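Moving a bedroom across the state: ship the mattresses or buy new?

kirnholm_k
Posted Tuesday, November 26, 2019

We're moving out of a two-bedroom rental in April. I got one quote so far, from Courtois, and it came to $2,105 for everything. Leaving the beds out would bring it down. The mattresses are fine to sleep on but not new. I also have 16 boxes of books, and the estimator said those are what's pushing up the weight.

Would you ship the books by mail and put the beds on the truck, or the other way around?
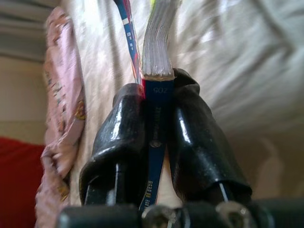

Lionel Marty
Mail the books. Media rate is slow but cheap, and movers charge you by weight for something that never needed a truck. Use small boxes and tape the bottoms twice. I did it that way when I left Kirnholm and one box showed up with a crushed corner, nothing worse.

uker_fan
Disagree with Lionel. By the time you buy boxes and drive to the post office three times, you've saved maybe a tank of gas. Sell half the books. Then see what the new quote is.

On the beds, leave one made up until the last morning. We packed ours two days early and slept on the floor. Sheets and blankets can go in trash bags at the very end and fill the gaps in the truck.
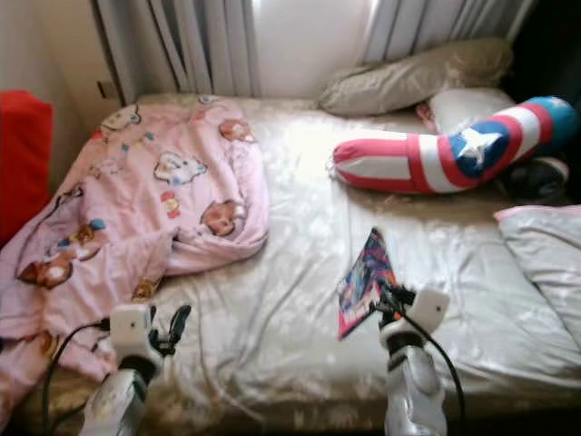

Also ask if the quote includes stairs. Ours didn't, and the fee was added on the day.

Diễm Bạch
Stairs, yes. And ask about a long carry if the truck can't park close.

I would keep the mattresses. A decent one costs more than people remember. Buy the plastic bags ahead of time, since movers can charge up to double for them. Stand them against a wall the night before so there's a clear path to the door.

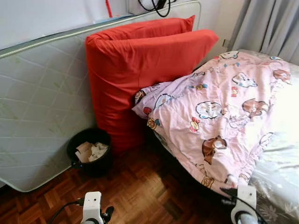

Pillows I put in with the winter coats. They weigh nothing and they stop things from shifting.

kirnholm_k
Thanks. The building has one flight and the parking is bad, so I'll ask about both. Still not sure on the mattresses. One is pretty old and has some marks on it.

uker_fan
Then toss that one. Check with the city first - ours wanted a pickup booked ahead and wouldn't take it unbagged.

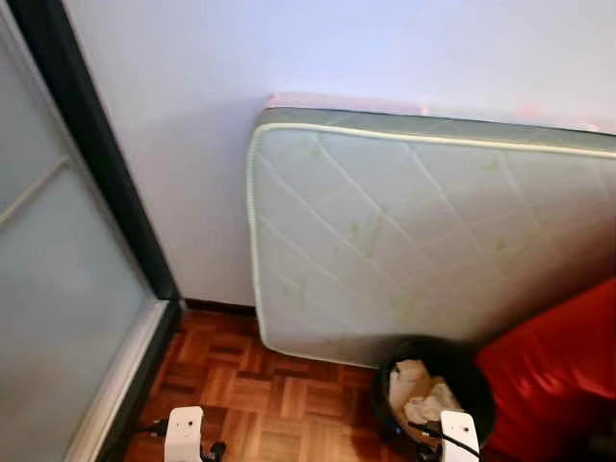

Related threads
Borneo brand wardrobe boxes, worth it?
Deposit held for nail holes
Renting a truck with a ramp, 2 people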